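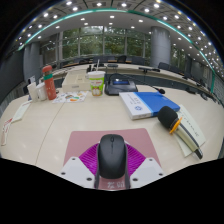 Georeferencing an old estate map is mostly a matter of choosing control points, and the choice matters more than the software. I have spent the spare evenings of this summer fitting the Hegarty survey of Stallavstead to modern coordinates, then tracing the field boundaries as polygons. The first part is thinking and the second part is clicking. Anyone who does a lot of the clicking will end up with views on pointing devices. Mine are dull: a plain black mouse with a rounded matte shell and a small scroll wheel between the buttons is all that tracing needs, provided the zoom is bound to the wheel and the pan is bound to pressing it. Pen tablets are pleasant for curves, but hedges on an estate map are drawn as short straight runs, and a vertex wants a click.

Print this post | E-mail this post

The survey exists as two sheets, joined along the brook. Both were scanned flat by Grevanex, who do the work for the county archive, and came to me as uncompressed TIFFs. The paper has shrunk unevenly. Across the grain the loss is small and fairly constant, but along the grain it varies from the margin to the middle, so a simple scale and rotation leaves the churchyard in the right place and the mill sitting in somebody's back garden.

The order of work that has served me best is this. Put in four points near the corners first and run a first-order (affine) fit. Look at the residuals but do not act on them yet. Add points one at a time towards the centre, and after each one check which way the existing residuals move. If a new point makes all its neighbours worse in the same direction, the new point is probably wrong. If it makes one neighbour worse and the rest better, suspect the neighbour.
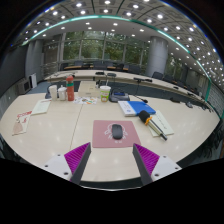
Good points are things that have no reason to move: the corner of the church tower, the abutments of a stone bridge, the meeting of three parish boundaries where a stone still stands. Poor points are road junctions, which get widened and splayed, and ponds, which wander. Field corners fall between the two. I accept a field corner only where a bank survives on the lidar, and I mark it in the table as second class so that it can be dropped later without hunting for it.

I finished with roughly 200 points over both sheets, far more than the transformation needs. The surplus is held back for checking. A fit judged only by the points used to make it will always flatter itself, and a thin plate spline will report an error of zero on its own points however silly the result between them. I learned this with the glebe land, where a beautiful zero concealed a lane bent like a dog's hind leg.

Prarari handles the transformation well enough. Its point table can be exported as plain text, so I keep it under version control beside the polygons. Two complaints. It rounds the source pixel coordinates on saving, and it does not record which resampling method was used for the output. The first is harmless at this scale. The second has caused me to redo a sheet, and I now write the method into the file name: nearest neighbour for anything with fine lettering that I still need to read, cubic for the version that goes underneath the tracing.
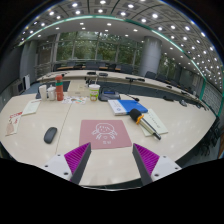 Tracing has its own small rules. Turn snapping on before the first polygon, with the tolerance in screen pixels and not in metres, otherwise it changes character each time you zoom. Digitise shared boundaries once. Fix a scale and stay at it, even where the map is clear enough to tempt you closer, or the vertex density will vary with your mood. Enter the parcel number as you close each polygon. Areas can be compared with the written schedule afterwards, after converting from acres, roods and perches, and a parcel that disagrees badly is nearly always a misread number.

Corinne Obi, who transcribed the schedule in May, has queried the parcels east of the brook, where the same number is used for a close and for the strip of wood beside it. Her view is that the surveyor meant a single holding. The measured areas support her if the wood is included, so I have merged the pair and kept the old outlines on a separate layer.

The western sheet is finished apart from the common. The eastern one still needs its labels.

Posted August 25, 2019

Print this post | E-mail this post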